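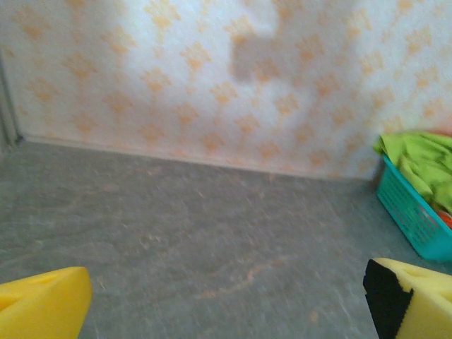 Orange flowers on the paper, a teal basket and a lime-green cloth.

The Cloth and the Counter
Home and Habits, Tuesday, January 15, 2019

When I moved to Farkby, I brought with me two suitcases and a very strong opinion about cloths. In my mother's kitchen there was one cloth for the dishes, one for the table, and a drawer of old ones that were never thrown away. They were folded while they were still warm from the iron. I thought every family lived like this, until I shared an apartment with people who left the cloth in a ball behind the faucet.

I have now spent a good part of the winter asking people how they fold. It is a small subject, I know. But they answered with more passion than when I asked them last year about politics.

In Wustthorpe, where I gave a talk at the library in December, I put a paper on the door and asked visitors to write down their way of folding. I received 81 answers. Most people fold in half and in half again. Some roll. One person wrote only "my husband does it wrong," and underlined it.

My own way is in four steps, and the first one is the most important. Lay the cloth down completely flat. People want to fold in the air, with the chin holding one end, and for a bed sheet this is maybe necessary. For a kitchen cloth you need a surface. Put it down, pull the corners away from each other, and pass your palm over the middle. 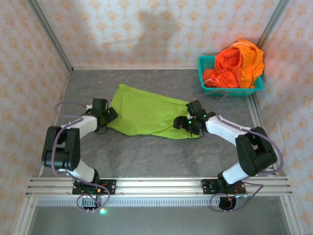
Spread out on the gray surface, with some creases still in it.

Second, look at the shape. A cloth is almost never a true square after some years of washing. One side becomes longer, a corner stands up, a long crease comes back every time in the same place. Do not fight with it. Choose the straightest edge and let this one lead.

Third, bring edge to edge, and after this fold once more in the other direction. Fourth, put it in the basket with the folded side up, so you can take one without disturbing the rest.

About color I have changed my mind. I used to buy only white, like at home, because white can be boiled. But a bright cloth on a dark or gray counter is easy to find, and it makes a morning a little more friendly. Lime green is a color I would never wear, and in a kitchen I like it very much. With orange flowers on the wall it looks like the kitchens of my aunts, who were not afraid of anything.

For the basket, choose plastic if it will stand near the sink. I had a nice woven one from the market at Gashaw, and after one damp winter it smelled like a cellar. Wash the plastic one when you wash the cloths – it takes one minute – and let it dry upside down.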